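About Kesen Legal Support

Kesen Legal Support helps people who have a criminal case in the lower courts and can't pay for a private lawyer. We started in a single rented room in Lutora and now have 23 lawyers and paralegals.
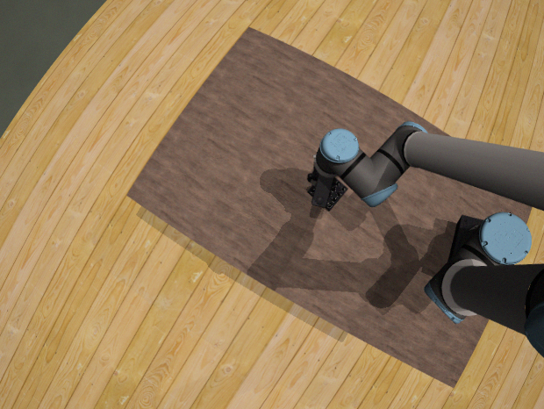
Brown tabletop on a plank floor

Most of our clients come to us after a first hearing. Some have been charged with theft or fraud, others are held on remand and don't know their next court date. We explain the charge, find the case file and ask for bail where the law allows it. Last year we took on over 450 cases.

Our head of casework is Gunhild Snorradóttir. Giorgia Bellini runs the duty desk at the Clorkon courthouse, which opens at 8:30 a.m. 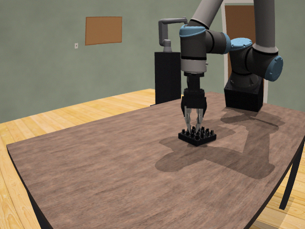
We also train court interpreters and police station visitors. The course lasts four weeks and starts every April. So far 66 people have completed it, and many still work with us on call.

We don't charge clients. Our costs are met by grants and by members' fees. Accounts can be read at the Lauritsen Street office on request.

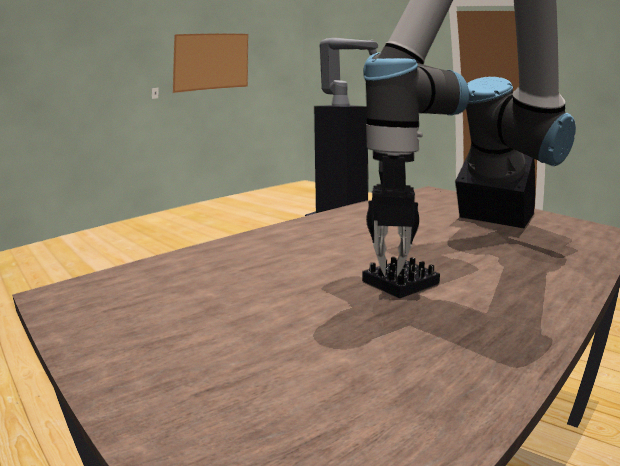 Samuele Negri

I joined as a paralegal and now handle appeals. If you have been sentenced and want to appeal, contact us right away and bring the written judgment. If you don't have a copy, bring the case number and we will request one from the court registry.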